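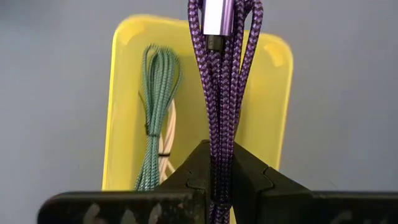
Fellimen Braided Charging Cables, Seven Months In

Posted 2018-05-29

I go through charging cables the way other people go through socks. Before these I was buying the cheap white ones from the gas station, and by the time the seasons changed the rubber had split at the neck and I was propping my phone against a coffee mug at a special angle to get it to charge. So last October I gave in and bought a few of the Fellimen braided ones in different colors, ten feet long, and I've been using them every day since. I said I'd write them up once I'd given them a fair shot, and a couple of you have been nagging me (hi, Ngaio!), so let's go.

What I paid

The ten-foot cables were 20 dollars each when I bought them. That's a lot for a cable! I stood there with my phone in my hand looking at the order page for longer than I want to admit. They do a shorter one for less money, but my bedroom outlet is behind the dresser and I'm not moving the dresser again, so long it was.

Shipping was fast. The packaging was a plain cardboard sleeve that I could open with my fingers, and after the Bristik ones I tried the year before (hard plastic shell, kitchen scissors, a small amount of blood) I was very ready to like them for that alone.

The braid

Okay, the woven jacket. I love it and I have one complaint about it.

The love part first. It feels good in your hand, kind of like a nice shoelace, and it doesn't go sticky the way the rubber ones do if they sit in the car. It doesn't grab at itself either, so when it does tangle you can usually give it a shake and it falls open. My old ones would tie themselves into something a sailor would be proud of just from being in my bag for an afternoon.

The complaint is lint. I have a gray cat and a fleece blanket, and between the two of them the cable on the couch has grown a sort of fuzz. A damp cloth gets most of it. Tape gets the rest. If you have a shedding pet and you're picky about that kind of thing, maybe get a light color, or whatever color your pet is.

It's also stiffer than rubber when it's new. For the first couple of weeks mine kept remembering how it had been folded in the package and wouldn't lie flat along the nightstand. It relaxed after a while. I hung it over a door overnight with a clothespin on the end, and I think that helped, though I can't prove it.

Does it charge?

Yes! It charges my phone, it charges my e-reader, it charges the little speaker in the bathroom. I don't own any testing gear, so if you came here for numbers I'm going to let you down. What I did do is plug my phone in with the Fellimen one night and the cable that came in the phone's box the next night, starting from nearly dead both times. The Fellimen took 188 minutes and the boxed one was a hair quicker. That's with an old wall plug and a ten-foot cable, and I was asleep for anything that mattered, so I really don't care.

It does move files to my laptop too. I had a cable once that only did power and I spent an entire evening thinking my laptop was broken, so I always check that now, and you should as well before you toss the receipt.

The ends

I think the ends are where cables die, so this is the bit I was watching. My bedside one gets bent at the same spot every single night when I'm lying on my side reading with the phone plugged in (I know, I know). Seven months of that and the neck still looks like it did. No wires showing, no wobble, no wiggling it to find the sweet spot.

The one in my car is a slightly sadder story. The plug got loose in the socket by March. It still works, but if I go over the railroad tracks on Fillthorpe Road the charging chime goes off two or three times in a row. I've tried cleaning the socket with a toothpick and it got a bit better, so it could be the car's fault. It's an old car. I'm giving the cable the benefit of the doubt and taking off half a star anyway.

Customer service, briefly

I wrote to them about the car one. They answered the next day, a real person as far as I could tell, and offered to send a replacement without asking for the old one back. I haven't taken them up on it because I'm pretty sure it's the socket, but it was a nice email. The warranty is eighteen months, and you do need the order number, so don't delete that confirmation message like I almost did.

How I store the spares

People always ask me about this because I apparently have a Reputation. I don't wrap them around my hand and I don't wrap them tight around the charger block, that's what killed all my old ones. I make big lazy loops and put a soft tie around the middle. Then they go in a drawer. I used to use rubber bands and they went brittle and snapped and left crumbs in everything.

The fabric ties that come with the Fellimens are fine but small. On a ten-foot cable you get one wrap and a prayer. I've swapped mine for the hook-and-loop kind from the hardware store, which came in a roll for a few bucks, and now I put them on everything, including the bread.

Compared to the others I've had

The Bristik braided cable was cheaper and thinner, and the weave started fraying at the plug before I'd had it a full season. Once it starts it really goes, you get this little beard of threads. I snipped them and that made it worse. Wouldn't buy again.

The Marchetti one is the fancy one. It has a leather strap and it comes in a tin, and my sister paid 78 dollars for a set as a wedding present for someone. I borrowed hers for a weekend before she wrapped the other one (don't tell the bride). It's very pretty. It charged my phone exactly like the Fellimen does. If you're giving a gift to somebody who already owns everything, sure, but I couldn't find anything it did better day to day, and the leather strap got in my way.

Who I'd tell to skip it

If your outlet is right by the bed, you don't need ten feet of cable, and the extra will just live on the floor and trip you. Get the short one. And if you mostly charge at a desk and never bend the thing, the cable that came with your phone will probably last you for years and you can spend your money on lunch.

For couch people, bad-outlet people, and anyone who reads lying down, I think these are worth it. I've already ordered another one for the guest room, and my mother has been told to stop borrowing mine.

Four and a half stars.

Edited to add: a few of you asked whether the color rubs off on light sheets. Mine hasn't, and my sheets are white. I haven't put one through the wash, though, and I'm not going to try it for you!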